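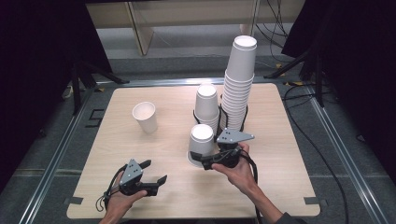 Workplace > Guides > Automation

Filed under: Robots and the People Near Them

How to Teach Your Job to a Robot Without Losing Your Mind

October 14, 2023

At Bralgate we go through around 3,000 paper cups a day, and every one of them gets handled by a person whose job description says "guest experience." Management would like a robot to take over the handling. Before it can, it needs recordings of people doing it with grippers, and so in June the break crew became teachers. I was one of them. What follows is for the next group.

Step 1. Get used to your new hands

You'll hold one gripper in each hand. Anything you've learned about cups in your adult life stops applying for the first hour. Practice opening and closing before you go near a stack, and keep your elbows loose. The cables go down past your wrists and will find your sleeve buttons, so roll up or wear something plain.

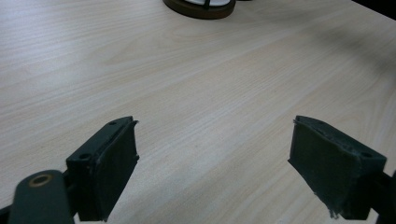
Look at the pads on the fingers before each session. They fray, and a frayed pad lets a cup slide when you least want it to. Swap them when they get ragged. The spares are in the drawer marked Besia, which is what we called the last system, and we don't discuss the last system.

Step 2. Set the table

Clear the top. Put the cup holder toward the back and a loose cup or two within reach. Move the loose ones between takes. If you put them in the same spot every time, the robot learns that cups live in that spot, and it will be very confident about it.

Step 3. Do the task at a boring speed

Reach, close, lift, place, let go. Go slower than you would at the counter and don't show off. A cup gives way long before your arm notices, so close until it holds and then stop. The other hand can wait, open, until it has something to do.

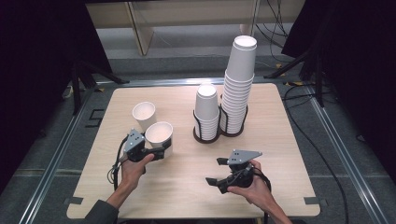

If you fumble, finish the move anyway and mark the take. Plurnberg, who handle our training runs, can sort out a fumble they know about. What they can't use is you swearing and shaking the gripper, which I have on good authority looks a lot like a technique.

Aim for 60 takes in a shift. The posters say 100. The posters were written by someone with a chair.

Step 4. Work with the tall stack last

Stacks lean. Grip low enough to be steady, watch the rims, and back off if the side starts to crease. Rest your hands for 2 minutes after each batch – longer if your thumb starts to complain. 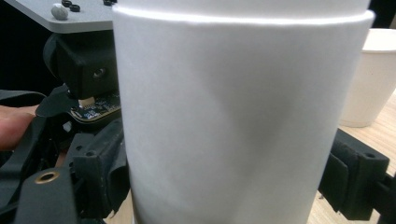 Step 5. Ask what happens to your shift

Ask early and get the answer in writing. In our case cup duty is going to the robot, and the people who did it are being moved to the Nishad counter, with the same hours and more talking. Some of us liked cup duty for its lack of talking. There was no box for that on the form, so I wrote it in the margin, and you should too.

Also ask who fixes things when the robot drops a sleeve of cups at rush. So far the answer is whoever is standing closest.

We use cookies to remember your preferences and measure traffic. By continuing to browse you accept our cookie policy. Accept | Manage settings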